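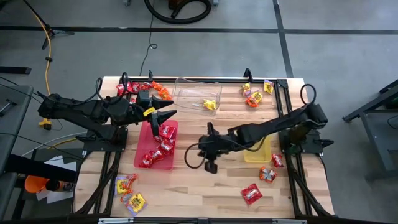
Wrapped candy packets and plastic bins on a butcher-block worktable.

The Wrapper That Goes Away

Candy makers say the little packet is about to clean up its act. Our writer asked where it goes.

30 Aug 2023

The bag of fruit chews on my desk says "Earth-Minded Wrap" on the front, in green, next to a leaf. On the back, under the ingredients and the address of the distributor, in type I had to hold up to a window, it says "Industrial facilities only. May not exist in your area."

I like that second sentence. It sounds like something out of a ghost story. I called the city where I live and asked whether such a facility existed in my area, and after two transfers a patient woman in solid waste told me that it did, that it took yard trimmings and some food scraps, and that it did not want my candy wrappers. She asked me please not to put that idea in the magazine in a way that would make people try it. So: don't try it.

The chews are made by Jernar, a mid-sized candy company that switched its wrappers last December to a plant-based film sold under the name Flato. It costs more than the old plastic. The bag went up in price by 30 cents and, by the label, down in weight by 29 grams, and the company's press release mentions neither. It does mention the ocean, four times.

I should say that I eat a lot of this stuff. I am no scold about candy. I keep a bowl by the front door and I am the main reason it needs filling. What bothers me is being told that a small wrapped sweet, possibly the most wrapped thing per bite that people buy, has been fixed.

The wrapper's job

Start with why the packets exist at all. Hard candy and chews pull water out of the air. Leave them loose in a bag through a damp summer and you get one large candy. Twist wraps and sealed packets keep each piece separate and dry, and they let you hand one to a stranger without touching it. Those are good reasons, and the people who want to get rid of wrappers altogether tend to skip past them.

The trouble is that the things that make a wrapper good at its job make it lousy as trash. It's thin, it's light and it's often built in layers, with one layer to block moisture, another to hold the ink, another to seal. Recycling plants have a hard time with anything small and flat. It slips through the screens with the broken glass or floats along with the paper and spoils it.

"People picture somebody at the other end who picks it out and says, oh good, a wrapper," says Maksym Fedoruk, who spent years running the sorting line at a recycling plant and now teaches packaging at a community college. "At my plant the small stuff fell through a hole. What was under the hole went to the landfill. That was the whole system."

He thinks better of compostable film than I do, up to a point. In a closed place like a stadium or a summer camp, where one person buys all the snacks and one truck takes all the trash, he says it can work. He has seen it work. Out in the world he gives it long odds, and he doesn't think much of the leaf on the bag.

"Who is the leaf for?" he says. "The compost plant can't see it. It's the size of a lentil."

What "breaks down" means

Jernar's website says Flato film "breaks down naturally." I asked the company how long that takes. A spokesperson wrote back that break-down times "vary with conditions," and attached a test summary from Suvevov, a lab that checks packaging claims for the firms that make them. Paid checks are normal in this business. Somebody has to pay the lab. Still, I read the summary with my coat on, so to speak.

The film passed. It passed at a steady high heat, in wet, well-turned compost, after being cut into strips. The report says nothing about what happens in a cool backyard heap, a gutter, a lake or the pocket of a winter jacket. To be fair to Suvevov, it doesn't claim to. The jump from "passed in the lab" to "breaks down naturally" was made somewhere else, by somebody with a design budget.

I ran my own test, for what it's worth, and it's not worth much. I put some Flato wrappers in a mesh onion bag and buried it in my compost pile next to the fence. I dug it up at the end of the summer. The wrappers were dirty. I could still read the flavor names. A few looked a bit soft along the fold, or I wanted them to.

A serious scientist would tell you that a single heap kept by a lazy gardener proves nothing, and that person would be right. But my heap is a lot closer to what the buyer has than the lab's is.

The paper option

There's another camp, and it makes an older pitch. Go back to waxed paper. Hideaki Miyazaki runs Garrido, a candy shop that sells loose caramels wrapped by hand, and he let me stand behind the counter for an afternoon and get in the way. A good wrapper on his staff can do 50 caramels while I am still fighting with the corners of my first few. His paper is coated with plain wax. He buys it in stacks of 1,000 sheets and complains about the price of every stack.

I wanted to love this. The shop smells wonderful. The paper crackles the way it did when I was small. But Miyazaki is a hard man to get a slogan out of.

"It keeps for a few weeks," he says. "After that I throw candy away. You want to write about waste, write about that."

It's a fair hit. Sugar, butter and cream take land and fuel to make, and a stale caramel in the trash wastes all of that along with the paper. A plastic packet that keeps a chew good for a year may, by some ways of adding it up, come out ahead. By other ways it doesn't. I read several of these studies and came away mostly with the feeling that each had been ordered by someone who knew what they hoped to hear. The paper people's study liked paper.

Miyazaki doesn't put a leaf on anything. He'll take wrappers back if you bring them in, though few people do, and he puts them in the same can as everything else.

What to ask

If you're standing in the aisle and a bag tells you it's kind to the planet, turn it over. Look for the word "industrial." Look for who did the test and whether they tested the film alone or the finished packet, with the ink and the glue on it. Jernar's test was on plain film. When I asked about the ink, the spokesperson said she would check. I asked again two weeks later and she said she was still checking.

Fedoruk's advice is to buy the candy you like, in the amount you'll eat, and put the wrapper in the trash without feeling noble about it. He also said he'd rather see one big bag than a bag full of little bags full of littler bags, which describes most of what gets sold for Halloween.

Jernar says its whole line will be in Flato film before long. The spokesperson offered to send me a gift box. I said no thanks, and she sent it anyway: chews in packets, packets in pouches, pouches in a sleeve, and on top a card, printed on both sides, about using less.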